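Novdale Blocks: data card

Recordings from the student manipulation project at the Novdale robotics club. Maintained by Oluwaseun Abubakar and Mounir Saber. Last edited June 25, 2021.

What is in it

Short episodes of block handling on the club's two-arm bench, driven by club members. The first release has 800 episodes. Of these, 500 were recorded by first-year members, who had one practice session each before their runs were kept. The remaining 300 come from the second-year group.

Each episode folder holds the wrist video, the bench video, joint positions and a one-line text label typed by the driver. Labels were not cleaned up. Expect "block", "brick" and "bar" for the same thing, and some spelling mistakes.

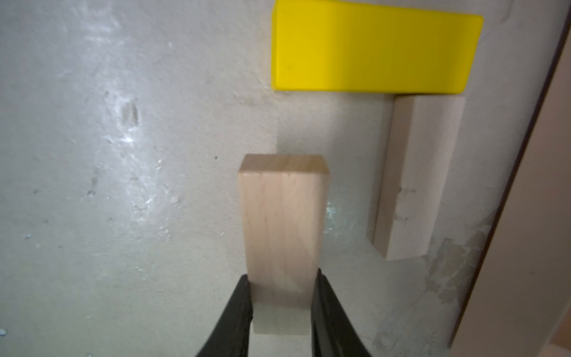

Wrist video and joint positions share a clock. The bench video runs on its own clock and can drift by a few frames in long episodes — use the sync column in index.csv if you need them lined up.

Objects

Wooden blocks, yellow and plain. The plain ones are harder to pick out against the pale floor, and most of the missed grasps in the set involve them. Blocks go back on the floor by hand between episodes, with no fixed layout. Office items stay in the workspace as background and are not part of any task in this release.
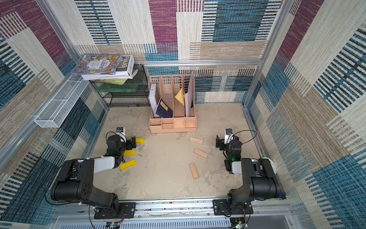 Splits

197 episodes are held out for testing. They were picked by driver, so no one in the test split also shows up in training. Please keep it that way if you make your own split.

Known problems

- Glare on the floor changes with the time of day. We did not correct for it.
- Some drivers stop recording before the gripper opens. These episodes are marked "short" in index.csv.
- Left and right were swapped in the label template for the first week. Mounir fixed the ones he found.
- Joint logs from the Soltlow laptop have a header line the others lack. The loader skips it.

Use

Club members and students in the Studberg course can use the set for class projects. Ask before posting any of it elsewhere.

Plans

The second release is due in August and should bring the total to 1,000 episodes. Folder names will stay the same. Send bad episodes to Oluwaseun with the episode number and the file that fails to load.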